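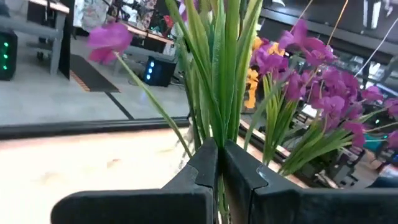
Posted by Genji Kubo on 30 Sep 2019 | Filed under: Home, Language | 6 comments

When I moved into my apartment, my mother asked me on the phone if it was a quiet place. I said yes. It was not true, but I had lived there for only two nights and I did not want to worry her.

The apartment is on the second floor, above the street where the bus turns. It has one good window, one bad window, and a kitchen where two people can stand if they are friends. I had been looking for a long time and I had a list of what I wanted: morning light, a bathtub, a door between the bedroom and the rest. I got the light and the door. The bathtub I am still missing, especially in December, when in my parents' house everybody takes the bath one after another and the last person has to clean it.

I want to write about how a person learns to live in a place in a second language. I mean the small words. At school I learned "mortgage" and "environment," but I did not learn the name of the thing under the sink that is shaped like a letter U. The first time it leaked, I went to the hardware store and drew it on the back of a receipt. The man looked at my drawing and said, "Oh, the trap." I thought he was warning me about something.

After this I began to keep a notebook. It is a plain one, from a stationery shop called Ichikawa near my parents' house, and my sister sends me a new one when the old one is full. On the left page I write the English word, and on the right page I write where I heard it. "Baseboard" is from my landlord. "Dimmer" is from the neighbor across the hall. "Weatherstripping" I found on a package, and I needed one week before I could say it without stopping in the middle. The notebook now has 92 words for things inside a home. Many of them I do not know in Japanese, so when I explain my repairs to my father I have to describe everything with my hands, and on the phone this does not help him.

The bad window was my biggest lesson. It did not close completely, and on windy nights it made a sound like someone blowing over a bottle. I wrote to the landlord that the window was "singing." He answered that he was glad I liked it. I wrote again and used the word "draft," and he came the next morning with a roll of gray foam and a knife. So now I am careful with poetry in my e-mails.

I also bought a shelf, a Tramus, which I put together on a holiday when all the shops were closed. The instructions had no words at all, only drawings, and I thought this would be easier for me. It was harder. With words I can look in the dictionary. With a drawing of a small man who is smiling beside a finished shelf, I can look only at the small man. I put one board in backward, and the unpainted edge faces the room. I have decided to leave it. My friends sit with this edge in front of them and until now no guest has spoken about it.

The lamp is a different story. It is a Drusto floor lamp from a secondhand store, it cost 52 dollars, and it was too much for a lamp with a loose neck. But the light is warm and it falls on the chair and not on the ceiling. In my first months I used only the ceiling light, and I felt always as if I was waiting for a dentist. With the lamp I started to read at home again in the evening, first the newspaper and then novels. I read slowly and I do not look up every word anymore.

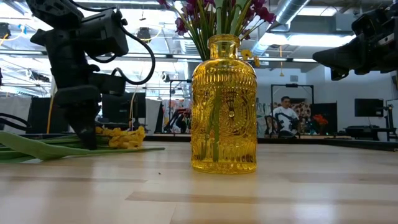 What I would tell someone who is moving

Ask your neighbors the names of things. I was shy about it for a long time, and I think I lost a year. People enjoy to be asked. The neighbor across the hall explained to me "stud," "anchor" and "toggle bolt" in one afternoon, and then she lent me her drill and I drank tea in her kitchen, which is larger than mine.

Do not buy everything in the first month. I bought a Trukora folding table in the first week because I was afraid to eat on the floor, and it is too high for my chair. I still use it, with a cushion.

And tell your mother about the bus. I told mine at last this summer, and she said she had heard it on the phone from the first day.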